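Organiser un marathon de films de super-héros à la maison (sans perdre la moitié du salon en route)

Publié le 03/04/2022

Bon, je m'y remets. Après mon billet sur les sagas qu'on n'ose jamais reprendre depuis le début, plusieurs d'entre vous m'ont demandé comment je m'y prends pour enchaîner des films de super-héros avec des gens qui n'ont pas tous le même niveau d'obsession que moi. J'en suis à mon troisième marathon avec la bande, j'ai fait à peu près toutes les erreurs possibles, alors voilà ma méthode, dans l'ordre où je la suis.

1. Choisir un ordre et s'y tenir

Il y a deux écoles : l'ordre de sortie et l'ordre chronologique de l'histoire. Pour des gens qui découvrent, je prends toujours l'ordre de sortie. Les scènes après le générique ont été écrites pour le public de l'époque, et si vous commencez par une préquelle, vous grillez la moitié des surprises. L'ordre chronologique, je le garde pour les revisionnages (et là, c'est un vrai plaisir, on repère plein de petits détails !).

Écrivez la liste sur une feuille et collez-la sur le frigo. Sinon, à minuit, quelqu'un va proposer de sauter un film « parce qu'il est moins bien », et c'est parti pour une demi-heure de débat.

2. Couper dans le gras

La première fois, j'avais mis 11 films sur deux jours. Ne faites pas ça. Au septième, Hajnalka dormait sur le tapis avec un coussin sur la tête et je n'étais pas loin de la rejoindre. Maintenant je compte trois films par jour, grand maximum, en gardant ceux qui font avancer l'intrigue générale. Les autres, je les résume à voix haute pendant qu'on réchauffe les pizzas - deux minutes, pas plus, même si j'ai très envie de parler du méchant.

3. Calculer les horaires pour de vrai

Un film de super-héros récent, c'est souvent plus de deux heures, générique compris. Et le générique, il faut le compter, puisqu'on reste jusqu'au bout ! J'ajoute une demi-heure de pause entre chaque film et une heure entière pour le dîner. J'entre tout ça dans Folero, une petite appli de planning qu'Imre Bakos m'a fait installer, mais un papier et un crayon marchent très bien aussi.

4. Vérifier où se trouvent les films

Ça paraît bête, mais les droits se baladent d'un studio à l'autre et les catalogues changent sans prévenir. En avril, un des films de ma liste avait disparu de la plateforme la semaine même du marathon. J'ai fini par dénicher le DVD chez Csizmadia, la boutique d'occasion en bas de ma rue, coincé entre deux comédies romantiques. Depuis, je contrôle chaque titre deux fois : en faisant la liste, puis la veille. Je regarde aussi la langue et les sous-titres, car Imre ne jure que par la VO.

5. Préparer le son et la lumière

Lancez la scène d'action la plus bruyante du premier film, réglez le volume dessus, puis passez à un dialogue chuchoté. Si vous n'entendez rien, cherchez le mode nuit de votre barre de son ou de votre télé. Pour la lumière, une petite lampe derrière l'écran fatigue beaucoup moins les yeux que le noir complet.

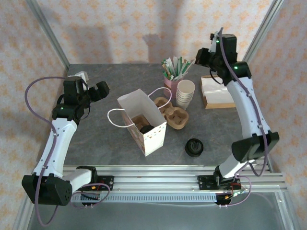 6. Prévoir à manger (et pas que du pop-corn)

Du sucré toute la journée, on le regrette dès le deuxième film. Je fais une grosse marmite de chili la veille, du pain, des crudités, et je garde les bonbons pour le dernier générique. Pensez à l'eau, aussi. Beaucoup d'eau.

7. Garder un moment pour en parler

C'est ma partie préférée ! Après chaque film, chacun donne une note sur une feuille, sans montrer aux autres, et on dévoile tout à la fin de la journée. Hajnalka a mis 2 à mon film préféré de toute la saga et 7 à celui que je voulais retirer du programme. On en discute encore.

Si vous avez un autre ordre de visionnage à défendre, les commentaires sont ouverts. Le prochain marathon sera consacré aux équipes plutôt qu'aux héros solitaires, et je n'ai toujours pas choisi par quoi commencer.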